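Trumenier Sorting Kit, second edition: a semester with it at our after-school robotics club

I run the robotics club at Skollham, and I was against buying this from the start. The box promises "a complete pick-and-place curriculum." Mostly it is a tray, a bag of objects and a binder.

We've had it since January. The binder is the weak part. It has 62 pages, and the first lesson doesn't let students move anything until page 20-something. My ninth graders skipped ahead, and I didn't stop them. The worksheets ask for a success rate after every lesson but never define a success. Does a duck that gets lifted and dropped back on the tray count? Two of my teams argued over that for most of an afternoon, and the binder was no help.

The objects are a better story, though I could have bought them at a dollar store. A stiff foam block teaches you very little. The sponge and the plush are where students start thinking about grip force and approach angle, and I wish the lessons spent more time there.

The tray I'll defend. It has a proper rim, it rinses off, and the bright color made it easy for the kids to pick out in software. The pattern molded into the floor is another matter: one team's edge detection kept latching onto it, and they ended up blurring it out. Useful lesson, but not one the binder mentions.

Would I buy it again? At full price, no. If your club already has an arm, get a tray and a bag of odds and ends and write your own worksheets.

Our last practice layout, set up by the sink: frog, black block, blue foam, duck and sponge, with half the tray left clear for placing. 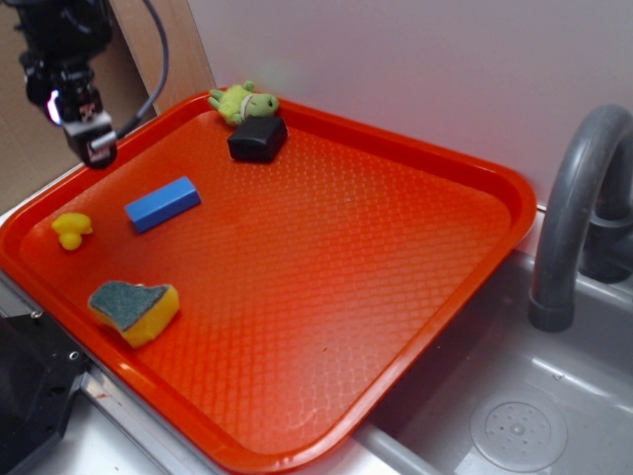
Reader comments (4)

Ermelinda Esteves
We use the Laaksonen kit and the binder is just as padded. At least yours has a sponge.

pallari_fan
Did you try the Pallari lesson plans with it? They're free and they define a successful pick on page one.

gearhead62
Disagree about the block. Beginners need one easy win.

tms_coach
How are you holding the tray still? Ours slides every time the arm pushes down.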